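Pendolura releases Nusside guide to clearing up after messy meals

Pendolura has released Nusside, a 12-page household guide to clearing the table after meals that leave a lot behind, such as shellfish in the shell or dishes cooked with whole chillies. It is free from Friday.

The guide draws on answers from 1,579 households, 600 of which said they put off clearing up until the next morning. It recommends laying a dark grey mat across the middle of the table before anyone sits down, and keeping a light plastic bowl for scraps. At the end of the meal the bowl is held just under the front edge of the table and the larger pieces are picked up by hand. Crumbs and small fragments are left for last.

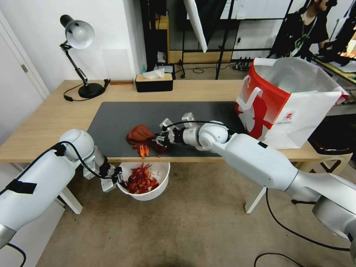 Ignacio Figueroa said the bowl was the part his own family argued over, as it used to sit in the middle of the table and get knocked. Holding it below the edge had made the job quicker, he said, although he would still like a bigger one when there are guests.

A second section covers what stays within reach. Nusside suggests a folded towel and an open paper bag at one end of the table — the towel for wiping down the mat, the bag for dry rubbish. Tissues go along the back, out of the way of sleeves and elbows. Shellfish scraps should be wrapped before they go in the kitchen bin, particularly in December.

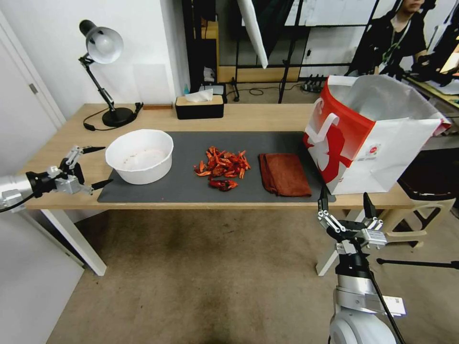
Bowl, folded towel and paper bag set out on a table.

Printed copies are available at both Benítez homewares shops and at the Gridach community kitchen. Pendolura will add two further sections, on barbecues and children's parties.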